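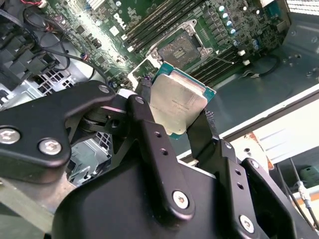
Marisa Melis wants to know why we're spending a whole evening on sag when half the group can't get the bike round the hairpin yet. She put it in the comments under last week's notes, and fair enough! My answer is that the hairpin is exactly where bad sag bites. If the back end is squatting and the front is sitting up high, the bike won't turn, and you'll blame your arms, your tyres and your instructor before you think about the shock.

Home Course notes Timetable Kit list Track evenings Contact

Incombe Evening Classes
Motorcycle set-up for beginners
Session four: springs, sag and a first go at damping

Bring a tape measure (metric, please), a pen, some masking tape and the C-spanner that came with your bike if you've still got it. We'll share mine if not. Wear the boots and leathers you ride in, because they weigh more than you think and we're going to measure you in them.

What sag is

Put a bike on a stand with both wheels hanging in the air and the suspension is at full stretch. Drop it on the ground and it sinks a little under its own weight. Get on and it sinks a bit more. Those two amounts are what we mean by sag. The first one, bike only, is static sag (some people call it free sag, and a few manuals manage to use both words for different things, so read yours carefully). The second, with you aboard, is rider sag.

You need some of it. A wheel has to be able to drop into a dip as well as rise over a bump, and if the suspension is already at full stretch it can't drop anywhere. The tyre just leaves the ground for a moment. You'll feel that as a skip, usually when you're leaning over and would much prefer it didn't happen.

Too much sag and you're using up travel before you've even set off. The bike wallows, the pegs touch down early, and the next big bump has you hitting the stops.

Measuring it

You need three people the first time. One sits on the bike, one steadies it by the bars, one measures. With practice you can do it with two and a wall.

Start at the back. Put a bit of masking tape on the tail directly above the wheel spindle and draw a line on it. Every measurement goes from the spindle to that line, and you must use the same line every time - I've seen people carefully measure to the tape one go and the seat edge the next and then wonder why the sums came out daft.

Lift the back end until the suspension is fully stretched. Measure and write it down as L1.

Lower it, push down on the seat a couple of times, and let it come up by itself. Measure. Then lift the tail gently, let it settle down by itself, and measure again. The two numbers won't be the same because of friction in the seals and linkage. Take the halfway point and call it L2.

Now the rider gets on, in full kit, feet on the pegs, in a proper riding crouch. Same trick: push down and let rise, lift and let settle, take the halfway point. That's L3.

L1 minus L2 is your static sag. L1 minus L3 is your rider sag. That's the whole of the maths for this evening.

The front is the same idea except you measure along the fork leg, from the dust seal to the bottom of the slider (or the other way up if you've got upside-down forks). Forks have more friction than the back, so expect the two readings to be further apart. If they're a very long way apart something's dragging, and we'll talk about bent spindles and twisted clamps next time.
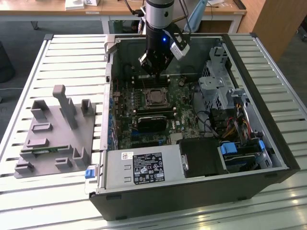
What number to aim for depends on the bike. For the little 17-inch-wheeled road bikes most of you have brought along, I'd start with 30 mm of rider sag at the back and see how it feels. If you've got something taller with longer legs you'll want more, and the usual rule is somewhere near a third of the total travel. Look in the handbook first. The people who built it did have a view.

Preload, and what it doesn't do

Everybody says they've "stiffened the spring up" when they've wound on preload. They haven't! The spring is precisely as stiff as it was when it left the factory. All you've done is move one end of it, so the bike sits higher for the same weight. It can feel firmer because you've got more travel in hand, and I do understand why people say it, but please don't say it in my class or I'll make you sit through the bathroom scales demonstration again.

So, more preload gives you less sag and a taller bike. Less preload gives you more sag and a lower one. Rafail Kouris asked me whether winding the preload right off would help him get his feet down, as his bike has a quoted seat height of 815 mm and he's not the tallest. It would, a bit. But he'd be riding on a back end that was halfway to the stops, with the steering gone lazy and the stand leaning the bike at a funny angle. A lower seat is a better answer, or just learning to put one foot down and keep the other on the brake.

To adjust it, clean the threads first. An old toothbrush does it. Slacken the locking ring, mark where the adjuster is with a dab of paint, and turn it one full turn at a time. Measure again after every turn. Don't use a screwdriver and a hammer, whatever your uncle did.

Is it the right spring?

This is why we measure both kinds of sag. Get the rider sag right first, then look at the static sag. If the rider sag is right but there's hardly any static sag left, or none, the spring is too soft for you and you've had to squash it to get there. If the rider sag is right and the static sag is huge, the spring's too stiff. It sounds back to front, I know. Read it twice and it does settle down.

Most small bikes come sprung for a fairly light rider. I weigh 80 kg without my kit and I've not yet owned one where the standard back spring suited me. My own bike has a Rizzi shock on it now, bought second-hand with the wrong spring fitted, and it was horrible until I changed that one part. An expensive shock with the wrong spring is worse than a cheap one with the right spring. 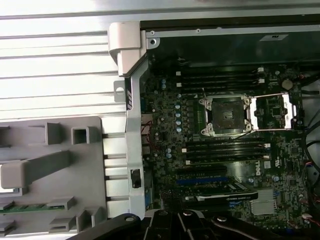
Fig. 1. Processor socket, load plate open.

A first go at damping

If you've only got preload to adjust, you can have a cup of tea through this bit, though it's worth listening for when you buy the next bike.

Springs hold the bike up. Damping controls how fast they move. Compression damping slows the wheel coming up, rebound damping slows it going back down again. Rebound is the one that most people can feel, so we start there.

Push down hard on the seat and let go. If it pogoes up past where it started and bobs about, there's too little rebound. If it creeps up like a lift in an old hotel, there's too much. You want it to come back up briskly and stop. It's a crude test, done in a car park, and it only gets you into the right area.

Too much rebound is sneaky. Over a string of bumps the wheel doesn't get back down between one and the next, so the suspension packs down lower and lower and starts to feel hard. People then soften the compression, or take off preload, and it gets worse. If your bike is fine on one bump and horrid on several, try a couple of clicks less rebound before you touch anything else.

Count clicks from fully in. Turn the screw clockwise until it stops - gently, with your fingers on the driver, it's a needle seating in a hole and you can ruin it - and write down how many clicks that took. Then wind it back to where it was. Now you've got a setting you can return to when you've made a mess of things, and you will, I do it every spring.

Change one thing at a time. Ride the same bit of track or road at the same sort of speed, come back, write it down. Dario Villa keeps his in a notebook with a column for how warm the day was, and I'd copy him.

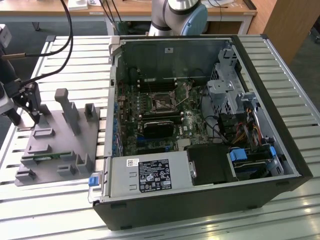 Fig. 2. Tower on its side, panel off, with memory slots above and below the socket.

Track evening at Rukillow

We've got the short circuit at Rukillow on Friday, gates open from half past five. It's bumpy on the way into the second left and quite smooth everywhere else, which makes it very good for this. Do your first few laps on the settings you arrived with. Then come in, make one change, and go out again. I'll be by the fence with the tape measure.

Carmela Leone and Dario Marras are sharing the Hultell, so they'll need to measure and set it twice, once for each of them. Please leave them the flat bit of concrete next to the hut. There's a fair difference in weight between those two and I'd like everyone to come and see how far the adjuster has to move.

Noise limit applies as usual. If your baffle is out, put it back in before you get to the gate.

Before next time

Measure your own bike, front and back, and bring me L1, L2 and L3 for each end along with both sags. Write down the tyre pressures you had when you did it.

Have a look at your fork legs in good light, and run a fingernail over the chrome. Anything you can feel with the nail will be cutting the seal.

Read the suspension pages of your handbook and find the standard settings. If you haven't got a handbook, ask me and I'll see what I can dig out.

Next session is chain tension and wheel alignment, and the chain bit follows straight on from this one. Once you've altered the sag, the chain runs at a different angle with you on the bike, so check it's got enough slack before you ride to class.

Print this page | E-mail this page to a friend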